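Grutdale Linen and Laundry Service Revises Folding Guide for Residence Halls

19 Sep 2002

The Grutdale Linen and Laundry Service has issued a revised guide to the sorting, folding and return of personal laundry in its residence halls. The guide replaces the edition in use at the Julurus and Vogler buildings and will apply to all residents and hall staff from the start of the coming term. Printed copies are being placed in each laundry room, and a master copy will be kept at the service desk on the ground floor of Julurus.

The revision follows a review carried out in June, when the service examined the condition of items returned to residents over the preceding term. The review covered 228 bundles. It found that most complaints did not concern washing or drying at all. They concerned creased shirts, towels returned in a heap, and small articles that had been folded into larger ones and could not be found. 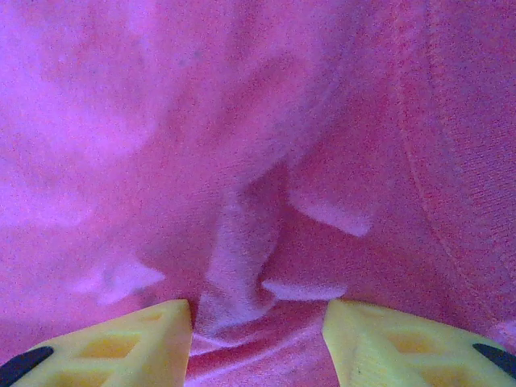 Towels and other napped fabrics receive the most detailed treatment in the new edition. The former guide gave a single folding method for all cloths, whether smooth or textured, and hall staff reported that the results were uneven. A fuzzy pink cloth gathered toward the middle, with one ridge standing up between the creases, shows how readily such material bunches when it is taken hold of at a single point. The guide now directs that these articles be spread out fully before the first fold is made, and that the nap be smoothed by hand from the center toward the edges. Folding is then done in halves along the longer side - never in thirds, as the earlier edition allowed - and the finished article is laid with its open edges to the back of the shelf.

Bath towels are to be stacked no more than six high. Taller stacks were found to lean on the narrower shelving at Vogler, and towels at the bottom were often pulled out of shape when removed. Face cloths may be stacked separately or placed on top of the towels belonging to the same resident. The service asks that cloths of strong color be kept together through the whole process, from collection to return.

The handling of articles between the basket and the folding surface has also been addressed. Staff are asked to lift each piece out singly, find two neighboring corners, and let the cloth hang for a moment before lowering it. Corners that have twisted should be opened out at this stage. The review noted that much of the creasing in returned laundry could be traced to pieces that were laid down while still gathered and then pressed flat by whatever was placed on top.

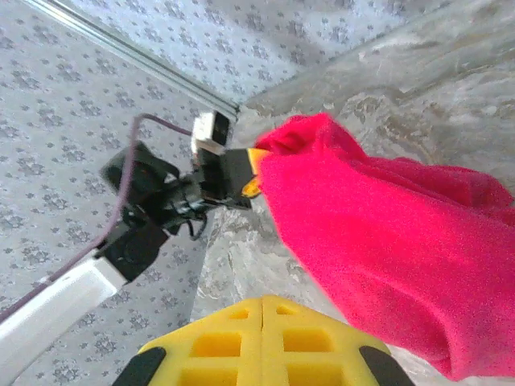 Page 2

The guide's second section deals with shirts. Short-sleeved shirts are to be placed front side down with the sleeves opened outward and the hem drawn straight. One side is folded toward the center, followed by the other, with each sleeve turned back on itself so that it lies within the width of the body. The lower half is then brought up to the collar. Shirts with printing on the front are to be folded in the same way, and no separate method is given for children's sizes used by family residents.

A shirt that has been lowered at an angle should be straightened before any fold is attempted. The earlier edition permitted staff to correct the position after the first fold, but the review found that this produced a diagonal crease across the body. The new text removes that option. It also asks that baskets be set beside the work surface and within easy reach, leaving the middle clear for the article being folded.

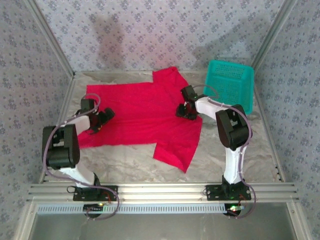

May residents fold their own shirts by another method? Residents may fold personal items in any way they prefer, and the guide is binding only on laundry returned through the service.

Baskets remain the property of the service and should be left in the laundry rooms when not in use. Under the revised guide, only open baskets with perforated sides will be issued. Solid tubs will be withdrawn as they come back from the halls. Each basket is to hold the laundry of one resident at a time, and damp articles are not to be placed in it with finished work. A total of 60 baskets has been set aside for Julurus, with a further 32 for Vogler. Residents who find a damaged basket are asked to leave it at the service desk with a short note of the room in which it was found.

Instruction for hall staff will be offered in the Puvel Room before the start of term. Each session will cover towels, shirts and the filling of baskets, and staff will have an opportunity to practice with ordinary household articles. Attendance is required for new staff and recommended for all others. Staff who are unable to attend should make arrangements with the service desk to review the guide individually.

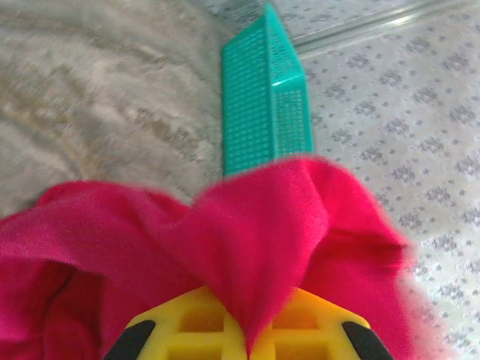 Pink cloth raised in a central fold, with a teal basket beyond.

The charges for washing and folding are unchanged. Collection times also remain as posted in each building, although residents of Vogler should note that the collection point has been moved from the side entrance to the lower corridor. Bundles left at the former location will be held for one day and then transferred to the service desk.

The service will review the guide again at the end of the academic year. Comments may be submitted in writing at any laundry room, and those received before June will be considered in preparing the next edition. Particular interest attaches to the section on napped fabrics, where several suggestions from hall staff - including a separate method for oversized bath sheets - were received too late to be included.

Copies of the former guide should be removed from notice boards and returned to the service desk.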